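3.2 Folding of terry towels on a table
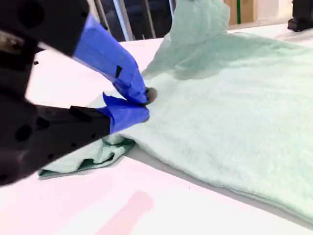 The towel was chosen as the second item class after the flat cotton sheet, for the reason that its pile makes the cloth thick at every fold. Kashindye and Kyei observed in their earlier laundry study that a fold in terry cloth does not stay sharp. It opens again by a small angle when the cloth is released, and the error is carried into the next fold. In the present section we consider only this effect, and we leave the question of stacking to Section 4.

The material consists of 233 towels from the Amissah and Drurnov households and from the linen room of the Prokik guest house. All of them had been washed many times before the study. Each towel was laid on a table and folded 2 times, first along the long side and then across. In total 1,845 folds were recorded, as most towels were used on several days. Trials in which the towel fell to the floor were excluded.

Figure 3 shows a mint-green towel on a white table, held by a fold of the fabric. The lighter and darker streaks on such a surface come from the direction of the pile, and they should not be confused with the shading of the folds, where the green becomes deeper and more grey. In our coding this distinction caused the greatest disagreement between the two coders. We therefore agreed that a change of colour alone is not sufficient to mark a crease, and that a change in the height of the cloth must be present also.

Figure 3. Mint-green terry towel pinched at a fold.

The place of the grip has influence on the result. When the cloth is taken close to the hem, the edge follows in a straight line and the corners meet well. When it is taken further toward the centre, the fabric gathers and a second, smaller fold is formed beside the intended one. We call this a companion fold, following the term in the Kunex handling notes. It can be smoothed by hand, but the smoothing moves the lower layer as well, and the corners must then be aligned again.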